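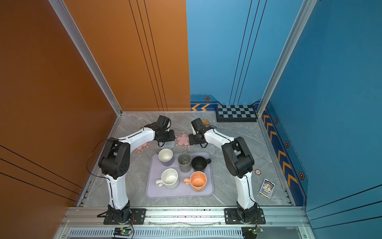

KUSTLEY, December

Last updated: December, 4:40 p.m.

The mug cell is at the far end of the Didon workshop, past the packing line and the coffee urn. It got more visitors at the open day than the packing line did, and the engineer who looks after it had been talking since the doors opened at ten. She agreed to sit down once the second group had gone through.

The job is to move mugs from a tray to coasters with two arms. I asked her why mugs.

"Everybody has a mug," she said. "If I show people a bracket going into a fixture, they nod and move on. If I show them a mug, they know right away if it's been put down badly."

The mugs don't match. One is orange, one is black, one is a big speckled cream one, and she said they were picked to be different. The coasters are mixed too, with a knitted one, a couple shaped like flowers, and a woven one. She doesn't like the knitted one much.

"It's soft, so a mug can settle a little crooked," she said. "And if you drag the mug at all, the coaster comes with it. The woven one is better. I'd still keep the knitted one in, though. People have things like that at home."

One of the mugs is sometimes laid on its side. I asked if that was to make things look hard for the visitors.

"No, we did that before there were any visitors. A mug on its side is a different problem. You have to get it upright at some point, and you have to decide when. Do you stand it up on the tray first, or turn it on the way over? We've tried both. I prefer to turn it on the way, but it takes more room."

Room is tight. The arms are mounted on the front rail and reach toward the back of the table, so both of them want the middle at the same time. Her team spent the first 3 months of the project, which is called Drusovent, mostly on keeping them out of each other's way.

"The early version was very polite," she said. "One arm would wait for the other to finish completely. It was safe, and it was so slow that you'd go get lunch. Now they can work closer together. They still wait sometimes. You'll see one just hang there."

She has logged 579 runs on Drusovent so far. A run goes in the log if it finishes or if it doesn't, and she was firm about that. The planning software is called Sqalli and was written in the same building, upstairs. I asked how the two floors get along.

"Fine. They come down when something goes wrong, and they come down when something goes right and they don't believe it."

What goes wrong most often is handles. A gripper coming in from one direction may find the handle exactly where a finger needs to go. From the other side the same mug is easy. Visitors tend to ask why the robot doesn't pick everything up by the handle, the way they would.

"I get that one all day. You can do it, but then the mug swings, and you've got to deal with the swing. Holding the body or the rim is steadier for us. With the big cream mug you don't have much choice, you have to think about how wide it is."
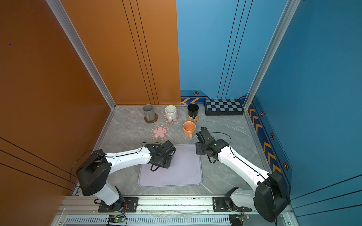
Both arms in the mug cell at Didon, with four mugs on coasters.

The walls of the cell are orange on one side and blue on the other. Children at the open day had asked about the colors more than anything else. She told them she liked them, and that was her answer to me too. The checkered board in the back corner was the next most common question. Plenty of people wanted to know if the arms play chess. They don't.

A total of 165 people had signed the visitor sheet by early afternoon. She thought the real figure was higher, as families often sign once. A man in the first group had asked her when he could buy one to empty his dishwasher.

"I said I wouldn't wait for it. A dishwasher is wet, it's low down, and everything is jammed in together. We've got 5 mugs on a flat tray with good light. I'm proud of it, but I'm not going to tell someone it's a kitchen."

I asked what she would like to add next. She said saucers, and after that spoons, which she expects to hate. The people upstairs want to try glass. She has asked them to hold off until the saucers work.

By then the third group was coming past the packing line, and she went back to the cell to meet them.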